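Notebook, simulation bench, stool task. January, started 9:40

Continuing with the gripper fault from before the break. Short version: during the approach to the stool the fingers report "open" while they are closed, and then the arm goes down anyway. In run 151 the contact force went over our limit and the safety stop did not come. It is only simulation, but the same stop code goes to the real cell in Prurkum, so I treat it as a safety matter.

Setup: Gondex controller, scene file from Felista, table height not changed. I repeated the approach seven times with the same seed. Same fault every time, which is good news for me.
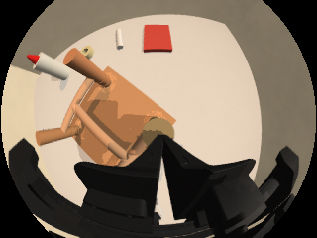 The finger state comes from two places, and I did not know this until today. The planner reads the commanded value, the stop code reads the measured one. When the open command is lost, the planner believes it was done and continues. In the wrist view the finger tips are together right in front of the round end of a stool leg, so any downward step will push on the leg. I checked the log at this point and the planner still had "open" – no warning, nothing.

The stop itself is a different error. The force value passes a filter with a window of 29 samples, and after each reset the filter starts with zeros. A short hit is averaged away. I made the window smaller and the stop came, but then it also came two times in free motion. Not a solution, I put the old value back.

11:15. Changed the planner to read the measured state and to hold the arm when the two values are different. Now it holds above the posts and waits. The filter is still wrong. 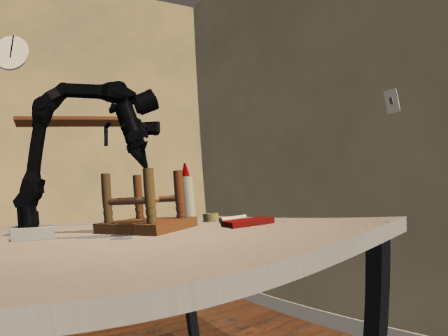 Felista Temba wrote back that holding is not enough for her, because an arm which waits over a part can continue by itself when the value comes back. She wants a manual release after each hold. I agree and will add it after lunch.

To do: fill the filter with the first real sample, repeat 151, ask Jasińska if the old Vokisus logs show the same lost command.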